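Home | Reviews | Arms | Grippers | Cameras | Forum

Requena two-finger gripper: review after a month on a two-arm bench

9 June 2022

14 comments | 37 shares

The Requena is an electric parallel gripper for small arms. It weighs 628 grams with the standard fingers, opens to 100 mm and ships with a cable, a mounting plate and a set of rubber finger pads. I bought two of them from Dutholm to replace the Juvano grippers I had been using for tabletop work. Both brands sell to the same kind of buyer, so most of this review compares the two.

Mounting took less time than I expected. The plate has the usual four-hole pattern and a locating pin, and the screws in the bag were the right length. The Juvano needed an adapter on my arms, which added height at the wrist and made low grasps awkward. With the Requena I got that height back. The cable comes out of the rear of the body at a right angle. Leave a generous loop before the first tie, or it will pull when the wrist turns all the way over.

Setup is done through a small desktop program. It found both grippers on the first try but gave them the same address, and I had to unplug one to change the other. The manual covers this on a page near the back. After that I controlled them with the Ploselby controller I already owned. The Ploselby driver for this gripper handles position, speed and force. It does not report motor temperature, and the Requena program does, so I kept both installed.

My test work is packing and sorting office and lab supplies. It is a fair mix for a gripper this size. Stiff things are easy for almost any hand. Slick round things and soft packaging are where the differences come out. 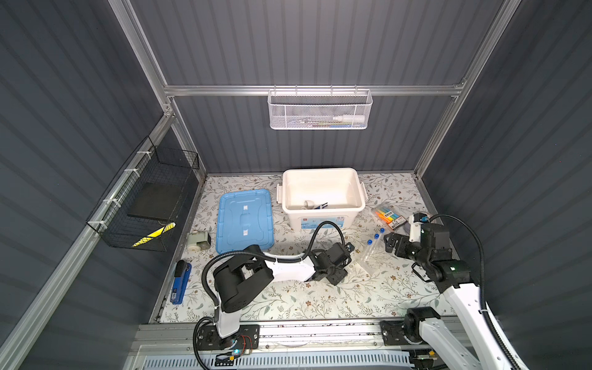
Can the Requena hold a capped plastic tube without crushing or dropping it?

With the rubber pads on and the force set to the second-lowest level, it holds one securely by the middle. On bare fingers the tube tends to roll, and more force doesn't help much.

Staplers gave me no trouble in any direction. I had more misses with flat lids. The fingertips are thick, and a thin lid lying on the table has to be caught by an edge or pushed against something first. The Juvano has slimmer tips and is clearly better here. Requena sells a narrow finger set separately, but I haven't tried it. A printed tablecloth or a thin mat under the work gives the tips a little room to sink, and I would put one down before spending money on fingers.

Marker packs in plastic sleeves were mixed. The gripper closes on the sleeve, the sleeve gives, and the controller reports a grasp before the fingers have reached the markers. Lowering the closing speed fixed most of that. I ran 100 pick-and-place cycles with one pack at the slower speed and had two drops, both when the grasp landed near the end of the sleeve. At full speed I stopped keeping score.

Force control is repeatable, but the scale in the software is just a row of steps with no units. I would like to see newtons. The Juvano software does show them, and it also draws a graph of finger position, which I used more than I thought I would and now miss.

Noise is low. There is a faint whine while closing and a click when it stops. The body gets warm after a long session but never too warm to touch. One finger pad started peeling at a corner in the third week. I glued it back and it has stayed put. The spares in the box are the same type, so I expect to do it again.

I also ran both arms together for handovers, one holding a storage box steady while the other dropped things in. The body of the Requena is wider than the Juvano's across the fingers, and two of them need a bit more clearance when they meet over the same box. Plan the approach angles with that in mind. I tilted one wrist and left it that way.

Good: light, direct mounting, quiet, steady at low force, pads included.

Bad: thick fingertips, no force units, duplicate addresses out of the box, pad adhesive.

If you mostly pick up thin flat parts, get the Juvano. For bottles, tubes, boxes and hand tools I prefer the Requena, and mine are staying on the arms. Dutholm had them in stock when I ordered and shipped the next day.

14 comments | Share | Save | Print

Previous review | Next review | Back to Grippers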